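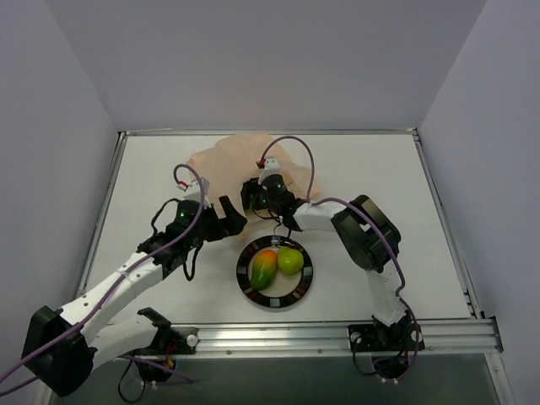
Game Systems Design, Unit 6: Resource loops and why players keep coming back for one more turn
Notes by Akinyi Mwakyusa, 2018-04-13

Welcome back! Last unit was combat math, and I know some of you are glad to be out of it. This one is my favorite of the whole course, so bear with me if the notes run long.

6.1 What a loop is

A resource loop is any chain of actions that ends by handing the player the means to start again. You chop wood, the wood builds a sawmill, the sawmill makes planks, the planks build a bigger camp, and the bigger camp lets you chop more wood. Write it as a circle on paper before you write a line of code. If you can't close the circle, you have a chore list.

Key terms (you'll need these for the worksheet):

Source - anything that puts a resource into the game.
Sink - anything that takes it out for good.
Converter - turns one resource into another at a set rate.
Store - where a resource sits, usually with a cap.

6.2 Our running case: Lavberg

We'll use Lavberg, the settlement builder we've been pulling apart since December. If you haven't played up to the second winter yet, please do so before the lab.

Lavberg starts you with 1000 grain and a storehouse that holds 1268. Look at how close those two numbers are! Your very first harvest nearly always spills over the cap, and the game lets it rot. New players hate this. Then they build a second storehouse, and they've learned the whole storage system without reading a single tooltip. I love that.

The main sink is people. Every villager eats through the cold season, and the cost climbs as the village grows. The second sink is trade with Gatov, the river town, which takes grain and gives back iron. Iron can't be mined anywhere on the first map, so Gatov works as a converter with a personality: the rate gets worse if you skip a visit.

6.3 Positive and negative feedback

Positive feedback: success makes more success easier. More farms, more grain, more villagers, more farms.
Negative feedback: success brings pressure. More villagers, more mouths, more fights over housing.

Too much of the first kind and the game is decided in ten minutes. Too much of the second and players feel punished for doing well. Lavberg leans on the positive side up to a population of 58, when the housing events switch on, and then pushes back hard. Some of you called that a difficulty spike in your play journals. Fair enough, but try charting it. The slope is gentler than it feels, and the feeling comes from three events firing in the same season.

6.4 A loop that goes wrong

Compare Kona, the island game from Unit 2. Fish are the source, the market is the converter, and coins have almost nothing to be spent on after the boat upgrade. By mid-game most players are sitting on a huge pile of money and still fishing out of habit. The fishing itself is lovely - I've sunk far too many evenings into it - but the loop has stopped asking questions. What sink would you add? Bring one idea, and make it something you'd enjoy paying for.

6.5 Lab

Open the Nyaga sheet from the course page. It simulates a tiny economy with one source, one converter and two sinks.

a) Run it for 1000 ticks with the default values and save the chart.
b) Halve the converter rate. Note the tick where the store first hits zero.
c) Add a cap to the store and run it again.
d) Write one paragraph on which version you'd rather play, and at what point you would get bored.

Work in pairs if you like, but hand in your own paragraph. Charts without labeled axes get sent back!

Reading for Unit 7: the chapter on pacing, plus your own notes from Kona. We'll start with random events and how much bad luck players will put up with.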